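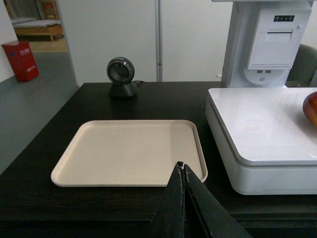

Chapter 7

Can It Do the Chores Yet?

Before you read

Think of the last chore you did without thinking. Maybe you cleared a tray, or picked a bit of fluff off the floor. Write down every step you remember. Keep the list, because we'll need it again in Section 7.2.

Every fall I start this unit by asking my class whether a machine can do housework yet, and every fall the room splits down the middle. Half of them have seen a clip of a robot folding a shirt and figure it's all over. The other half own a robot vacuum that gets stuck under the couch. I have some sympathy for both camps, and I've changed sides more than once while writing this book!

My own answer, for now, is "some of them, some of the time, if you set things up nicely." That's a pretty mushy answer, so most of this chapter is about making it sharper. Which chores? How often? And who does the setting up?

Let's start with a tray on a counter. A beige plastic tray, empty, with a low rim and rounded corners, on a dark wooden top. Your hand knows what to do with that. You slide your fingers to the edge, tip it up a little, and get a thumb over the rim. A gripper with two fingers has fewer options. It can come straight down and pinch the rim, or it can try to get one finger underneath, and a tray lying flat on a counter doesn't leave much of an underneath. The inside of the tray is no help at all. It's flat, and two fingers closing on a flat surface close on each other.

Then there's everything else on the counter. At a checkout you may have a round barcode scanner on a stand with its cable trailing behind, and a big white scale off to the right with something shiny and reddish-brown sitting on it. I can't tell you for sure if that last thing is bread or fruit, and I've looked at it a lot. A machine that has to weigh it and charge for it would need to make up its mind. It would also need to leave the cable alone, keep its elbow out of the terminal, and set the tray down flat.

I used to work summers in the stockroom at Gurnden, a housewares store, and my manager timed us on clearing the front counter. I don't think any of us ever hit the target in July, when the place was packed. What I remember is how much of the job was little decisions. Is this trash or did a customer put it down for a second? Does this go back on the shelf or in the returns bin? The lifting was easy.

So when a company says its machine can "clear a counter," I like to ask three boring questions.

How many tries? A demo called Vultodik made the rounds in my department a while back, and the video showed one beautiful tray pickup. The write-up underneath said the team had run 600 attempts. I wanted to see the other ones.

How different were the tries? If the tray starts in the same spot each time, you've learned how the machine does with that spot. Move it a hand's width, turn it a little, swap it for a darker one on a dark counter, and you may be looking at a whole new problem.

What happened after a miss? People miss all the time. We bump the tray, it skids, we grab it anyway. A machine that stops and waits for help every time it bumps something hasn't saved you much work, even if it bumps things rarely.

You'll see these questions again in the Stasten case study at the end of the chapter, where a small bakery tries out an arm for 300 shifts and keeps a very grumpy (and very useful) log.

Now for the floor. Floors are supposed to be the solved part, and compared with counters they really are further along. A floor is mostly flat, you can cover it in stripes, and if you miss a stripe you go back. But look down at the bottom of almost any cabinet and you'll find the leftovers: a thread, a crumb, the gray stuff that collects where the base is set back and the front hangs over it. 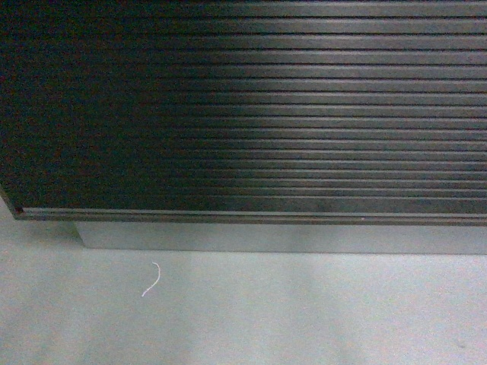
KEY IDEA: THE LAST LITTLE BIT

A chore has an easy middle and a hard edge. The open stretch of light gray floor is the middle. One white thread lying near the base of what looks like a dark cabinet is closer to the edge, and so is whatever might be back under the overhang where the shadow falls. We call this leftover part the residue of a task. When you compare two machines, compare what they leave behind as well as what they cover.

Bermúdez, the cleaning firm we'll meet in Section 7.3, grades its human crews this way. A supervisor skips the open floor completely and walks the baseboards.

Try it yourself

Work in groups of 2. Put a short piece of thread on a smooth floor and pick it up using only a pair of kitchen tongs. Have your partner write down each miss and what you changed on the next try. Then switch. Bring both records to Section 7.1, where we'll turn them into a success rate and argue over what should count as a success.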